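Table finishes: cloth care and the dark tops

The matte black tops delivered to the Girkley rooms in June mark more easily than the pale ones they replaced. Most of the reports received so far describe one of two faults: grey smears left by paper towel, and shiny patches where a spot has been rubbed too hard. The first fault can be removed. The second cannot, as the rubbing has polished the finish and no cleaner will put the texture back.

Paper towel should no longer be used on the dark tops. Microfiber cloths are in the supply drawer in each room, and the restocking order placed with Pinberg covers 30 more. Green cloths are for tables only. Blue cloths are for sinks and splash areas and should not be used on furniture, even after washing.

Method for a dark top:

Clear the surface completely. Storage boxes may be pushed to a back corner for a quick wipe but must come off for the weekly clean.
Lay the cloth flat and fold it in half, then in half again. This gives a pad with several clean faces.
Dampen one face with plain water. Wring it out until it no longer drips.
Wipe in straight, overlapping passes along the length of the table, with light pressure from a flat hand.
Turn to a dry face and repeat in the same direction.

Circular wiping leaves arcs that show under the ceiling lights – this is the commonest cause of a table being reported as dirty an hour after it was cleaned. Glass spray also leaves a film on the matte finish. Culent surface cleaner is acceptable at the dilution printed on the bottle, applied to the cloth and never to the table.
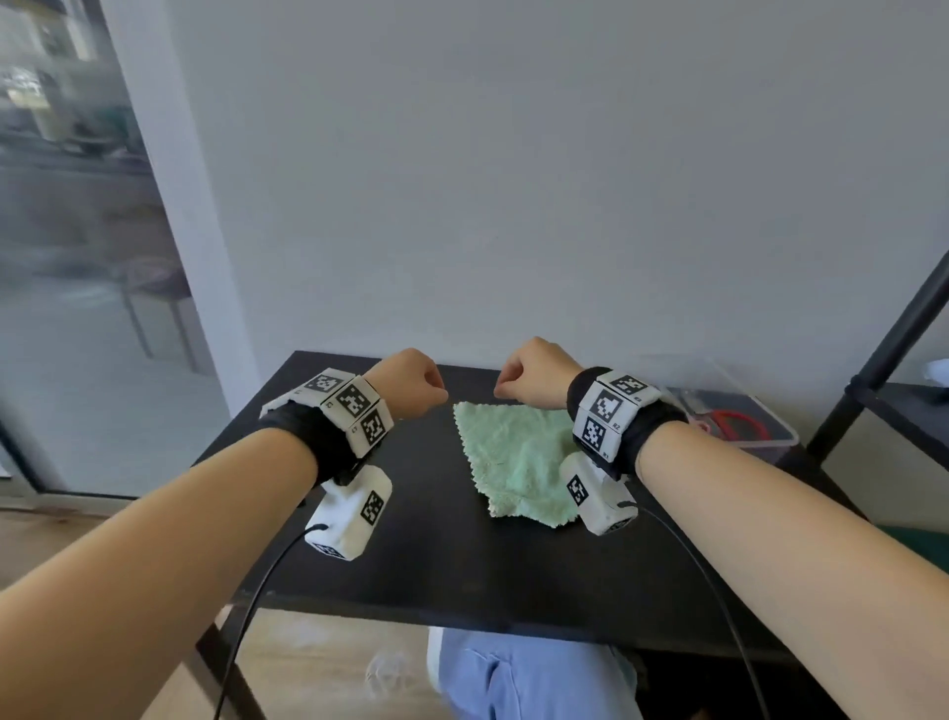

Cloths are to be washed at low temperature without fabric softener, which coats the fibers and reduces absorbency. Dry them on the rack or on low heat. Keep them out of loads with cotton towels, as the lint transfers and ends up on the next black surface. A cloth that has picked up grit should be discarded.

Legs need only a dry cloth every 2 weeks. Check the feet at the same time, particularly on light wood floors, where a missing pad will leave a scratch. Replacement pads are Fedoruk part 404 and are kept with the spare light bulbs.

Tops that already have polished patches will stay in service. Report new ones with the room name and the position of the mark.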